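Timo Lammers wants his rematch

I caught Timo Lammers on the phone on 30th January, right after his second training session of the day, and he was eating. Loudly! I've been following this guy since his amateur kickboxing days, so I wasn't about to complain.

If you missed the November card in Jeltholm, he lost a split decision to Golestani in front of 3,318 people, and half of them booed when the scores were read out (I was one of the other half, sorry Timo).

"I watched it back nine times," he told me. "First time I was sure I won. By the last time I was sure I lost the second round and I wanted to throw my laptop."

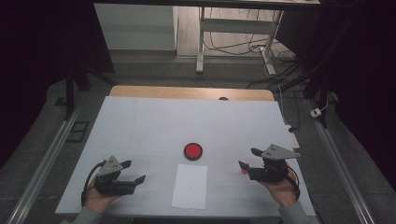 Dropping down a weight

The big news is that he's moving to bantamweight. He walked around at almost 80 kilos last summer, so I asked him straight out if that was crazy.

"My mother says so too," he laughed. "But I was small in that division. Golestani leaned on me for 15 minutes and my legs were gone. I can't keep giving up size like that." He's got a new nutritionist, he's off bread, and he talks about potatoes the way other people talk about an ex.

The wrestling is the part I'm really curious about. He moved his whole camp over to the Mondum gym after the loss, and mornings there are nothing but takedown defense, wall work, and getting back up. "I hated it for a month. Now I only hate the first ten minutes." 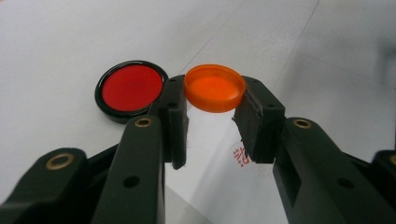
Golestani, reached by text, says the rematch is fine with him at either weight, as long as it's five rounds this time and the Prestero promotion puts it at the top of the card. When I read that out to Timo, there was a long pause and some chewing.

"Five rounds? Good. Tell him yes."

Nothing is signed yet. Prestero has a date open in the spring and a smaller hall that holds 1,329, and I'd guess those seats will be gone in a day. Timo says he'd take the fight in a parking lot. He asked me to print that, and then he had to go, his coach was yelling about the sauna.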